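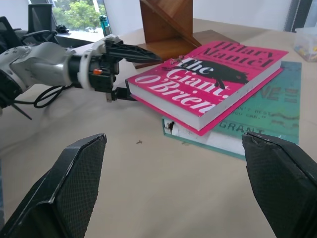

Vanderleia Bragança asked, after reading the last version of this list, why the success rate is written beside the safety points and not on a separate page. I keep it here, as the two were changing together. When we reduced the closing force, the result also moved, and the person who does the inspection should see both.

Pre-session checklist, two-arm book lifting, cell Warlow
Filled in by: Seo-ah Yoon
Session: April, start 9.15

1. Emergency stop pressed and released, both arms lose power.
Yes. Both arms must be tested, also if only one will lift.

2. Cables of the arms hang free through the full reach.
Yes, with comment. The loops under the arm are long. At the lowest approach height I moved the arm by hand and the loops did not touch the table. Please repeat this after any change of the start pose.

3. Finger pads fixed, no loose edge.
Yes. One fingertip is slightly worn. It is accepted for this session. Replace if the surface can be lifted with a nail.

4. Wrist cameras clean and tight.
Yes.

5. Table free of things which are not in the trial.
Partly. The book stand stays, because it belongs to the next task. The storage box must remain behind the line of tape.

6. Objects as in the protocol.
Yes. "The Giant, O'Brien" on top, the larger green book under it, the upper one slightly turned. The policy was trained with turned books, so do not make the pile straight.

7. Force limit loaded from the file and read back on the screen.
Not at first. The screen showed the old value. I loaded the file again and read it back two times. Abdelilah Mansour is informed.

8. Second arm open and waiting before the first finger goes under the cover.
Yes. If it begins to close before the cover is lifted, stop the trial and write "early close".

9. Operator outside the reach, hand on the stop.
Yes.

Result, for comparison with the previous method
Trials: 80 with the fixed approach angle, 80 with the angle corrected from the wrist view. In the corrected series the success was 89 per cent. The most frequent failure was that the finger took the cover together with some pages. Bent covers are written as failure, also when the book was lifted.

Open points
Rhiannon Craddock will check why the old force value came back after the restart. Until this is closed, point 7 is to be done before every block of trials and signed each time.
Spare pads are in the drawer marked Annan, second from the top.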